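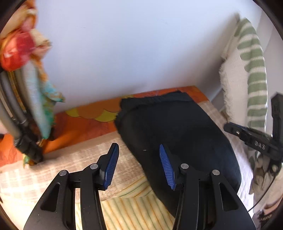 Right jaw closing late on the textile station: pads, pins or linkage?

Brustilwood Bench Forum > End effectors > Maintenance

ridge_count
Posted 16/12/2022

Looking for opinions on a lag in one finger. The tool is a Mwakyusa parallel linkage gripper, hand-held version, black fingers with the ribbed blue Pindby pads. It works on mixed textiles: folded garments, blankets, printed cotton, a few upholstered pieces.

Symptom: from fully open, the left finger starts moving as soon as the trigger is taken up. The right finger starts later and catches up before contact. On a single thickness of thin fabric the left pad touches first and pushes the fabric toward the right pad. On anything thick it makes no difference to the pick.

Done so far:
- brushed out both pads along the ridges
- cleared lint from the pivots with a dry brush
- checked that the cable moves freely over the whole stroke with the handle in my normal grip
- swapped the left and right pads, no change

The tool was last stripped in November. Pads were new then. No lubricant on the pins, per the Mwakyusa sheet.

Is this pin wear, or can a pad that sits proud do it? I would like to avoid a full strip if there is a quicker test.

tarepan
Reply

It can't be the pads. You swapped them and the lag stayed on the right. A proud pad changes where the jaws meet. It has no effect on when a finger starts.

Hold the trigger at half stroke and push each fingertip outward with a fingernail. Compare the play. If the right one moves further, find out which pivot it comes from. There's a silver pin at the base of the fingertip and another on the outer arm, on each side. Put a thumb across one joint at a time and feel for the click.

ridge_count
Reply

Play at half stroke is clearly greater on the right. With a thumb on the fingertip pin I feel nothing. With a thumb on the outer arm pin there is a small click as the load reverses.

offcut_bin
Reply

Before ordering a pin, look inside the pivot with a light. Black fleece is the worst material we run. The fiber winds around the pin under the head, where a brush doesn't reach, and packs into a felt washer. The joint then feels stiff for the first part of the stroke and frees up. From the trigger that looks the same as wear.

Ours had this on the outer arm and on one side only. It was the side we always laid toward the napped cloth.

tarepan
Reply

Stiff and loose are different faults. He reports a click on reversal. Felt does not click.

offcut_bin
Reply

It does when it has pushed the arm sideways on the pin. The bore wears to one side, and then you have both faults. I've taken out pins with a visible ring of compacted fiber and a bright stripe on one half of the shank. Pull the pin and look at it. It's a ten-minute job if you have the right driver.

zoltetti_user
Reply

What cycle count is on the tool? We run the same linkage with a Zoltetti trigger and inspect the outer arm pins every 2000 closures. At that interval we have not yet found one worn. If the original poster is well past that, I'd assume wear and replace both outer pins together.

ridge_count
Reply

The handle has no counter. I log by shift. Working back from the log, up to 2000 closures since the November strip, and fewer if I leave out the shifts on rigid parts.

zoltetti_user
Reply

Then wear would surprise me. I'd go with lint, or a pin that was not fully seated in November.

tarepan
Reply

I'll accept a badly seated pin. It gives a click, it gives play, and it stays on one side when pads are moved across.

slackline
Reply

Nobody has asked about cable preload. The linkage is symmetrical, but on our version the cable pulls one side first and the other follows through the cross link. With low preload the follower starts late. Set preload before touching pins, because stripping the joint resets it anyway and you won't know which one you fixed.

Procedure we use:
1. Jaws fully open, trigger released.
2. Back off the lock nut at the handle.
3. Turn the adjuster in until either fingertip just moves.
4. Back it out one flat at a time until that fingertip returns to its stop.
5. Hold the adjuster and tighten the lock nut.
6. Cycle the trigger 5 times and check that both fingers sit on their stops.

If the right finger still starts late after step 6, the fault is in the joint.

tarepan
Reply

Agree with the order. Disagree with step 4 as written. One flat is coarse on the newer adjuster. Half a flat, or you end up with slack again.

slackline
Reply

Half a flat on the newer one, yes. I have the older handle.

ridge_count
Reply

Preload set as above, half a flat at a time. It was slack. The lag is smaller but still present on the right. Click on the outer arm unchanged.

I then pulled the right outer pin. Findings:
- a ring of black fiber under the head, packed hard, came off in one piece with a pick
- no bright stripe on the shank
- bore looks round to the eye, and a new pin has the same fit as the old one
- head had not been down on the arm. The fiber was sitting in the gap.

So tarepan and offcut_bin both get part of it. I think the pin was left slightly high in November and the gap then filled.

Refitted the old pin, seated, 22 cN·m on the retaining screw, preload reset. Both fingers now start together as far as I can see. Play at half stroke is equal left and right.

offcut_bin
Reply

Where does 22 come from? My sheet gives no figure for the retaining screw. It says "snug".

ridge_count
Reply

My own notes from the November strip. I used it on all the pins then and the other three have stayed put. Don't treat it as a Mwakyusa value.

zoltetti_user
Reply

I would mark the screw heads with paint. A line across head and arm shows movement without a driver, and silver on black is easy to read if you use a yellow marker.

padwright
Reply

Separate point, on the pads. You wrote that you brush along the ridges. The ridges run parallel across the pad, so brushing along them is correct, but follow with a strip of low-tack tape pressed on and lifted straight off. The brush leaves short fibers in the valleys. On thin striped cotton and similar you lose grip well before anything looks dirty. Avoid solvent on the Pindby pads. Ours went shiny and had to be replaced.

Also check the angle. With the jaws open the two pads should lean toward each other at the same slope. A pad bonded on crooked will pinch at one edge and leave a mark on soft fabric.

slackline
Reply

Isopropyl on a cloth has never hurt ours. Wiped, not soaked.

padwright
Reply

Which batch? The early ones were harder. I would still use tape first.

slackline
Reply

No idea, the bag is long gone. Fair enough.

ridge_count
Reply

Tape added to the end-of-shift list. Pad slope checked against a printed template, left and right match.

Revised routine for this station, for anyone searching later:

Every shift: brush pads along the ridges, tape, look under each pin head with a light, trigger fully open and closed, watch both fingers leave the stops.

Weekly: play check at half stroke, paint marks, cable over the full stroke in both wrist positions.

After any napped or fleece cloth: pin heads again before the next material goes on the table.

At strip: seat each pin against the arm before the screw goes in, then set preload last.

I'll post again if the lag returns. The left outer pin comes out at the next strip whether it needs it or not.

tarepan
Reply

Photograph the left one before you clean it. I'd like to see whether it has the start of a ring.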